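Regeln für die simulierte Wohnung

Seit Monday Morning nur noch ein Scherz in unserer Gruppe ist, hat Charito Espiritu den Termin für die Szenenprüfung auf den Nachmittag gelegt. Das hat geholfen. Wir kommen jetzt endlich dazu, die Regeln aufzuschreiben, nach denen wir in Sitov Haushaltsszenen bauen und freigeben. Ich halte den Stand fest, auch für mich selbst, weil ich die alten Notizen ständig suche.

Der Anlass war ärgerlich. Im Mai haben wir 199 Episoden verworfen. Die Szene war nach der Hälfte geändert worden, ohne neue Versionsnummer. Am Ende wusste keiner mehr, welche Aufnahme zu welchem Stand gehört. Virgilio Macapagal hat zwei Tage lang Logdateien verglichen und dann aufgegeben.

Freigabe einer Szene

Wir geben eine Szene erst frei, wenn sie von jemandem durchgesehen wurde, der sie nicht gebaut hat. Dazu gehört immer ein Blick in den Raum und einer auf jede Fläche, auf der Gegenstände stehen. Die Durchsicht dauert etwa 20 Minuten, bei der Wohnung mit Esstisch und Küchenblöcken auch länger.
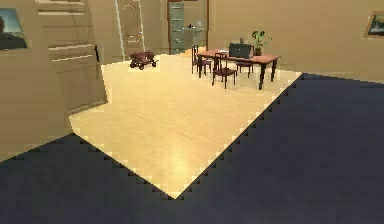
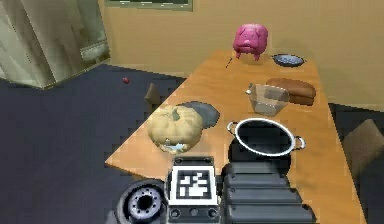
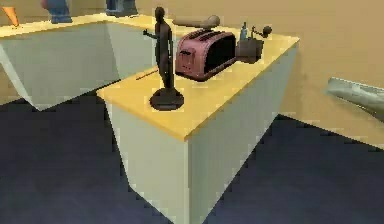
Was wir prüfen

1. Laufwege. Türen, Stühle und Tische werden in die Karte eingetragen, ebenso alles, was auf dem Boden steht. Der kleine rote Wagen vor der Tür mit dem Bogen ist so ein Fall. Er fehlte in der ersten Karte und steht jetzt drin.

2. Verdeckung. Auf dem Esstisch steht die Glasschüssel teilweise vor dem Brot, und der Kürbis verdeckt einen Teil des ovalen dunklen Gegenstands dahinter. So etwas ist erlaubt und sogar erwünscht, muss aber in der Szenenbeschreibung stehen. Wer nachher Greifversuche auswertet, soll nicht raten müssen.

3. Benennung. Jeder Gegenstand bekommt den Namen aus der Objektliste und keinen anderen. Auf dem Küchenblock liegt hinter dem rosa Toaster etwas Langes, Graues, das je nach Blickwinkel als Nudelholz oder als Griff durchgeht. Charito und ich hätten es verschieden eingetragen. Bei Zweifeln gilt der Listenname, auch wenn er einem nicht gefällt.

4. Dünne Teile. Stäbchen und Ähnliches werden einzeln geprüft. Ein schmaler dunkler Strich auf einer Tischplatte kann ein Gegenstand sein oder ein Darstellungsfehler. Wir klicken ihn an und sehen in der Objektliste nach. Auf dem Block mit der Figur liegt so ein Teil links neben dem Sockel.

5. Hohe Gegenstände am Rand. Die Figur mit dem ausgestreckten Arm steht nah an der vorderen linken Ecke. Für solche Fälle verlangen wir eine eigene Kollisionshülle für den Arm. Ein einfacher Quader um alles herum reicht nicht.

6. Version. Jede Änderung an der Szene ergibt eine neue Nummer. Auch ein verschobener Stuhl.

Während der Aufnahme

Die Marke vorn am Arm darf nicht verdeckt oder umgesetzt werden. Der Arm fährt zwischen zwei Episoden in die Grundstellung zurück, und die Episode endet nach 90 Sekunden, egal wie weit sie ist. Virgilio wollte eine Ausnahme für die Töpfe mit zwei Griffen. Wir haben sie vorerst nicht aufgenommen. Nach 50 Episoden wird die Szene kurz gegen die freigegebene Fassung verglichen – das macht inzwischen ein Skript.

Offen ist noch, wie wir mit den gezackten Kanten am Boden umgehen. Mich stören sie beim Ansehen, für die Navigation haben sie bisher nichts ausgemacht. Im Protokoll stehen sie als bekannt. Die Liste für Tradness ist ebenfalls noch nicht fertig, dort fehlen die Badezimmer.

Zuletzt aktualisiert: Mai

Kontakt | © Clesora-Notizen, alle Rechte vorbehalten | Nach oben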